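# Lesell Cup (women's basketball)

The **Lesell Cup** is an annual knockout competition for amateur women's basketball clubs in the Ralcombe district. It is played in June over two weekends and is open to any club that finished the regular season of the Ralcombe Women's League. The competition is run by the league office and uses league rules, with the exceptions given under *Format*.

## Background

The league had no postseason before the cup was set up. Final standings decided the title, and clubs in the lower half of the table often played their last games with nothing at stake. Torunn Hedlund, then coach of Nollura, proposed a short bracket in which every club would take part and the higher-placed club would host. The proposal was adopted with one change: the semifinals and final were moved to a single site, the Dramani Hall in Ralcombe.

The name comes from the Lesell mill, which stood on the site of the hall until it was pulled down. The mill has no other link to the sport.

## Format

Eight clubs enter. Seeding follows the league table, with ties broken first by results between the tied clubs, then by point difference in those games, then by point difference over the full season. The first seed plays the eighth, the second the seventh, and so on. The bracket is fixed and is not reseeded after the first round.

First-round games are hosted by the higher seed. If the host's floor is unavailable, the game is moved to the opponent's floor or to the Dramani Hall, but the higher seed keeps home status. It wears light uniforms, chooses its bench, and is listed second on the score sheet.

Games consist of four ten-minute quarters. Cup games differ from league games in the following respects:

- Overtime periods last five minutes in the first round and three minutes at the Dramani Hall, where two games share one evening booking.
- A club may dress 12 players. The league limit is ten.
- Players must have appeared in at least four league games in the same season.
- There is no third-place game.

The appearance rule was added after a first-round game in which Ralcombe East fielded two players who had joined after the end of the regular season. The result was allowed to stand.

## Venue

The Dramani Hall has one full-length court with a sprung floor and fixed seating along one side. Capacity for cup games is 500. A second stand, used for the final only, was permitted for one season and then withdrawn when the fire exits were moved. The scoreboard shows team fouls but not individual fouls, which are kept by hand at the table and announced.

The largest first-round crowd was recorded at Nollura, whose gymnasium holds 1,000 and is the largest in the district. Clubs have twice asked for the final to be moved there. Both requests were turned down on the ground that Nollura would then play a final at home.

## Records

The highest score by one club in a cup game is 102, by Nollura in a first-round win over Harrow Street. Orysia Ivanyshyn scored 55 points in two games at the Dramani Hall in the same year, which remains the record for a single final weekend. Her semifinal total included a run of seven straight field goals in the third quarter.

Banafsheh Taheri holds the record for career cup assists. League statistics did not separate offensive and defensive rebounds until recently, so rebound records are kept as combined totals only.

The lowest seed to reach the final is the sixth. In that game Ralcombe East led at the half and lost by four points after missing five of its last six free throws.
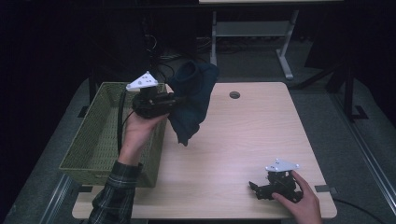

## Officials

Two referees are assigned to first-round games and three to games at the Dramani Hall. Assignments are made by the league's officials coordinator, Kourosh Kermani, and are not published before game day. A referee who has worked three or more regular-season games involving a club may still be assigned to that club's cup games, but not to a final in which it plays.

Protests must be entered on the score sheet before the referees sign it. A protest may concern the clock, the score, or player eligibility. Judgment calls cannot be protested. One protest has been upheld, over a basket credited to the wrong club in the second quarter. The score was corrected and the result did not change.

## Trophy and awards

The winner holds the cup for one year. It is a plain two-handled silver-plated piece bought secondhand, and its base has been extended once to make room for further names. A most valuable player award is given after the final and is voted on by the coaches of the four semifinalists, who may not vote for their own players. Bahman Karimi, who coached Nollura after Hedlund, asked that the vote be taken before the final so that losing players would not be overlooked. The request was not adopted.

## See also

- Ralcombe Women's League
- Dramani Hall

*Last revised 26 Jul 2023.*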